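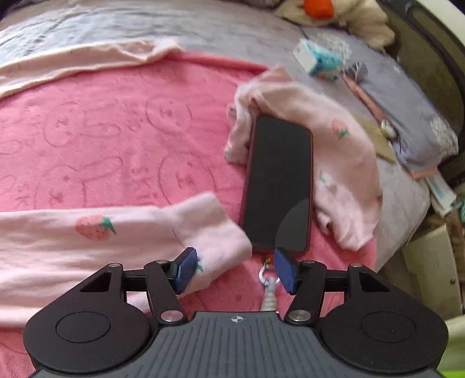 **Progress report: equipment budget, bedroom and bedding tasks**
Firkthorpe site, 2026-09-02

You asked for a shorter report than the June one. I have tried. The June one had an appendix.

## Where the money stands

We have $1,642 left in the equipment line, and every dollar of it has been spoken for by someone. The two hand-held grippers from Histeck are paid for and in use. The spare finger pads are ordered but not paid for, because Histeck's invoice went to our old address and is presumably enjoying its retirement there. I have asked for another copy.

The quote for the arm came in from Kabbaj and is good for one more month. It covers the arm, the controller and delivery to the loading dock. It does not cover getting anything from the loading dock to the second floor, a distance Kabbaj describes as "customer side." I have added a line for movers.

## What we have learned that affects the purchase

The original plan assumed tabletop work: hard surface, one object, plenty of room around it. Bedrooms have turned out to be less considerate. A phone on a bed lies on a bunched-up garment, on top of a fleece blanket, with a charm and a cord hanging off one end. A glossy screen on soft pink fabric is a very different pickup from a box on a desk, and the arm we buy has to cope with the second kind of home as well as the first.

Three changes to the shopping list follow from this.

- **Fingers.** The current ones angle in toward each other and carry textured pads. We want the same geometry on the arm, so that what we collect by hand carries over. Kabbaj can supply a mounting plate. Their own fingers are flat, shiny and cheaper, and I recommend we leave them in the catalog.
- **Force sensing.** It was optional in June. I would now call it required. Pressing down on a desk tells you that you have reached the desk. Pressing down on a mattress tells you very little for a surprisingly long time.
- **Reach.** The smaller arm can't get to the far side of a bed unless we move the base. The larger one can, at the cost of a heavier stand. I have gone back and forth on this and currently favor the larger arm, mainly so I can stop going back and forth.

## Software

The Grornero license renews at the end of the quarter. It does labeling well and exports badly. The vendor says the export fix is on the way, as it also said in June. I suggest we renew for two seats only and keep our own conversion script, ugly as it is.

## Sessions

The target remains 100 sessions for this phase. Scheduling is the slow part — people are happy to lend us a bedroom, less happy to be told not to tidy it first. We have rewritten the sign-up sheet to say this in bold. If they still make the bed, we will try larger bold.

## Decisions needed from you

1. Approve the larger arm, with force sensing, before the Kabbaj quote runs out.
2. Confirm that movers can come out of the equipment line. If they have to come out of travel, please tell me which form says so.
3. Approve two Grornero seats in place of the current plan.
4. Release the payment for the finger pads once the new Histeck invoice shows up. They wear faster on fleece than on anything else we have tried, and I would like to have spares on the shelf before the next block of sessions.

## Risks

The main one is lead time. If the order goes in late, the arm arrives after the lab space is due to be repainted, and we would be paying to store it. The storage rate is on the last page of the quote, in smaller type than the rest.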